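Open Day at Fekton, Triltham: Questions We Keep Getting

Updated 8 Aug 2025

Is it worth going?
If you want to see a robot arm up close, yes. If you expect to come home convinced that one will be doing your chores soon, lower your hopes before you park.

Do the robots work on their own?
Ask at each table. At the last open day some were running by themselves and some were being steered by a person standing a few feet away, and the signs didn't say which. The staff will tell you if you put it to them directly.

Fekton says the arm made 1043 pickups. Is that impressive?
Depends how many it tried. We asked and got a promise of an email. A number like that means very little without the misses next to it.

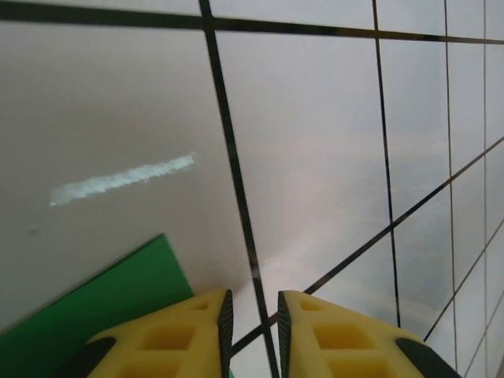 The other figure on the handout, 389 objects "handled," has the same problem. Handled could mean picked up, nudged or dropped. Until someone defines it, we'd leave it out of any report to your school or club.

Can I bring my own object for it to pick up?
You can ask. Ours was politely declined. We'd trust the demo more if visitors chose the objects.

Why are the gripper fingers yellow?
We don't know. The ridged gray pads on the inside edges are the more interesting part anyway. Ask how often they get replaced.

How long does a demo last?
The one we watched had 3 short runs with a lot of talking in between. Stay for all of them, and watch what the staff reset by hand.

Is there a limit on visitors?
Yes, 100 per session. Sign up early.

When is the next one?
September. The date isn't posted yet.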